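Looking after the two arms in January

I promised Syafiqah Pillai that I will write down what I did with the folding cell, before I forget it. She takes over the maintenance from me this month, and maybe it is useful also for other people who have a two-arm setup at home or in a small shop.

The first problem was the left wrist. After almost 500 cycles the picture from the left wrist camera began to drop out, always when the arm reached far across the bed. I changed the camera and nothing changed, so I felt quite silly. Then Yusri Krishnan told me to look at the cable. It was too short by a few centimetres, and it pulled on the plug each time the wrist turned. I put in a longer one and left a loose loop behind the joint. No dropouts after this.

The second problem was my own mistake. I had tightened the finger screws too hard and the left finger was closing a little crooked. I loosened them, closed the gripper on a piece of card 18 mm wide, and tightened again slowly, going from one screw to the other.

For checking I always use the same red shirt with a white hem. The colour is easy to find against the grey cloth, and the hem shows me quickly if one arm is higher than the other.
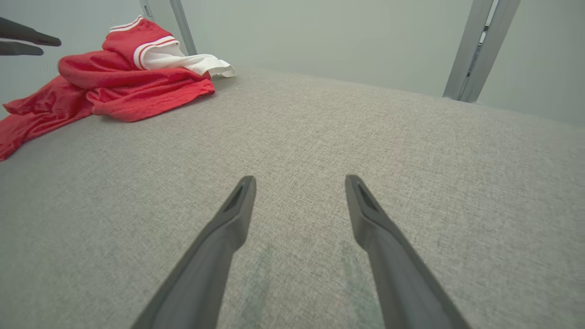
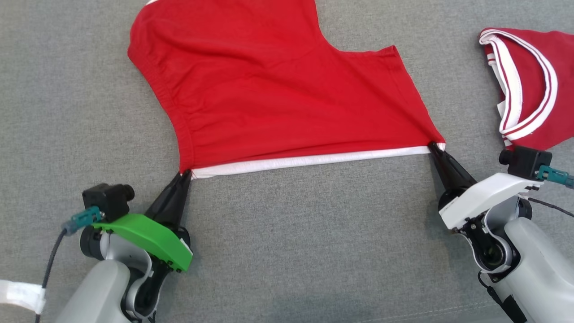 The red shirt on the grey cloth, with the grippers at work.

When the hem goes slack between the fingers, I do the zero position again for both arms. It takes me maybe one coffee. I also brush the lint out of the fingers every 70 cycles, and I write the number in the Halim notebook, which is on the shelf beside the power supply.

Still on my list is the grey cloth. It has moved a bit at the back corner and I would like to clamp it properly, but I have not found a clamp that stays out of the way of the right arm. If you know a good one, please write to me in the comments.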